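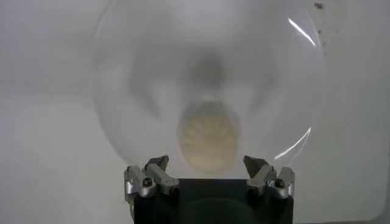

Hilfe > Filialtechnik > Etikettendruck > Gelöste Fälle > Drucker verstummt nachmittags

Betreff: Etikettendrucker Café Lanz druckt ab 16 Uhr nicht mehr
Status: gelöst (zum zweiten Mal)
Priorität: hoch, laut Filiale »höher«
System: Grondedico Kasse mit Druckdienst Vorton, Router Drullport

Meldung der Filiale

Der Drucker an der Theke macht die Schildchen für Kuchen und Gebäck, also Name, Preis, Allergene. Vormittags geht alles. Nachmittags kommt nichts mehr raus. An der Kasse steht »Auftrag gesendet«. Wir haben ihn schon aus- und wieder eingeschaltet. Wir haben auch gut zugeredet. Papier ist drin.

Erste Rückmeldung Support

Danke für die Meldung. Bitte prüfen, ob Papier eingelegt ist.

Antwort der Filiale

Siehe oben.

Protokoll

Fall am Montag übernommen. Den Textbaustein mit dem Papier verschickt übrigens das System, wir kommen da selbst nicht ran. Ist als eigenes Ticket gemeldet und wartet dort auf Prüfung, ob Papier eingelegt ist.

Fernzugriff auf die Kasse um 10 Uhr. Testdruck einwandfrei, Schriftbild sauber, Umlaute vorhanden. Letzteres erwähne ich, weil die »Nussecke mit Mürbeteig« in der Vorversion von Vorton noch als »M?rbeteig« an der Theke stand und es dazu Kundenfragen gab.

Druckdienst angesehen. Vorton meldet jeden Auftrag als »übergeben«. Übergeben heißt bei Vorton: Der Dienst hat das Paket losgeschickt und fühlt sich danach nicht mehr zuständig. Eine Empfangsbestätigung wird nicht abgewartet. Im Handbuch steht das unter »Leistungsmerkmale«.

Um kurz nach 16 Uhr nochmals aufgeschaltet. Die Filiale hat in meinem Beisein 7 Etiketten geschickt. Gedruckt: keins. Ping auf die Adresse des Druckers: Antwort kommt, und zwar flott. Das hat mich zunächst beruhigt und im Nachhinein einen halben Nachmittag gekostet.

Was ich danach probiert habe, der Vollständigkeit halber:

Treiber neu installiert. Kein Unterschied.
Warteschlange geleert. Kein Unterschied, aber sie sah ordentlicher aus.
Netzwerkkabel getauscht. Die Filiale hatte ein zweites in der Schublade, Herkunft unbekannt, Farbe laut Filiale »ehemals weiß«. Kein Unterschied.
Energiesparmodus am Drucker abgeschaltet. Kein Unterschied, und jetzt leuchtet das Display die ganze Nacht. Wieder eingeschaltet.
Firmware aktualisiert. Danach begrüßte uns der Drucker auf Portugiesisch. Sprache zurückgestellt, Problem unverändert.

Die Filiale schreibt die Schilder inzwischen von Hand und fragt, ob »enthält Spuren von allem« rechtlich ausreicht. Habe an die Zentrale verwiesen. Bitte dort nicht auf mich berufen.

Nächster Tag, 16:10 Uhr. Drucker vom Netz getrennt und den Ping trotzdem laufen lassen. Er antwortet weiter. Ein Gerät ohne Kabel, das pünktlich antwortet, ist entweder sehr gut oder ein anderes Gerät.

Es ist ein anderes Gerät. In der Adressliste des Drullport steht unter der Adresse mit der Endziffer 16 eine Musikbox, die im Gastraum auf einem Regal steht. Sie wird laut Filiale nachmittags eingeschaltet, »wenn es gemütlich werden soll«. Der Drucker hat dieselbe Adresse fest eingetragen. Der Drullport weiß davon nichts und verteilt die 16 an den Nächsten, der fragt. Die Kasse redet dann mit der Musikbox, schickt ihr die Allergene vom Käsekuchen, und die Musikbox nimmt das höflich hin und spielt weiter.

Wer dem Drucker die Adresse gegeben hat, lässt sich nicht mehr feststellen. Auf seiner Unterseite klebt ein Zettel mit »NICHT ÄNDERN!!« ohne Unterschrift. Habe geändert.

Lösung

1. Musikbox ausschalten und den Drullport neu starten.
2. Am Drucker die feste Adresse entfernen und auf automatischen Bezug stellen.
3. Im Drullport unter »Heimnetz« eine Reservierung für den Drucker anlegen. Der Menüpunkt heißt je nach Version auch »Geräte« oder »Mein Zuhause«. In einem Café sucht man da eine Weile.
4. In Vorton den Druckerport löschen und neu anlegen. Bearbeiten reicht nicht. Der Knopf »Bearbeiten« speichert die neue Adresse, zeigt sie an und benutzt die alte.
5. Kasse neu starten und ein Testetikett drucken. Musikbox einschalten, zweites Testetikett drucken.

Beide Etiketten gedruckt. Ticket um 17 Uhr geschlossen.

Nachtrag

Wieder geöffnet. Drucker druckt jetzt auch nachmittags, und zwar alles. Die Aufträge der letzten Zeit lagen noch in einem zweiten Zwischenspeicher der Grondedico, den die Oberfläche nicht anzeigt. Die Filiale berichtet von einer längeren Papierbahn mit Rhabarberschnitten, die es seit Mai nicht mehr gibt. Zwischenspeicher über die Servicekonsole geleert. Danach war tatsächlich kein Papier mehr eingelegt.

Ticket erneut geschlossen. Die Beschriftung auf dem Zettel wurde auf Wunsch der Filiale angepasst und lautet jetzt »ADRESSE STEHT IM ROUTER«. Am Gerät der zweiten Theke muss noch jemand nachsehen, das steht hinter der Spülmaschine und ist per Fernzugriff nicht zu erreichen.

Kommentare (4)

filiale_sued: Bei uns dasselbe, nur mit dem Tablet für die Reservierungen statt der Musikbox. Schritt 4 war der entscheidende. Ich hatte brav auf Bearbeiten gedrückt, dreimal.

kuchentheke: Gibt es für den versteckten Zwischenspeicher auch einen Weg ohne Servicekonsole? Wir haben keinen Zugang und ziemlich viele alte Rhabarberschilder.

Support: @kuchentheke Leider nein, bitte eigenes Ticket aufmachen. Die erste Antwort darauf einfach ignorieren.

gast: Menüpunkt heißt bei mir »Wohnbereich«.

Kontakt Filialtechnik | Impressum | © Grondedico Supportportal | Nach oben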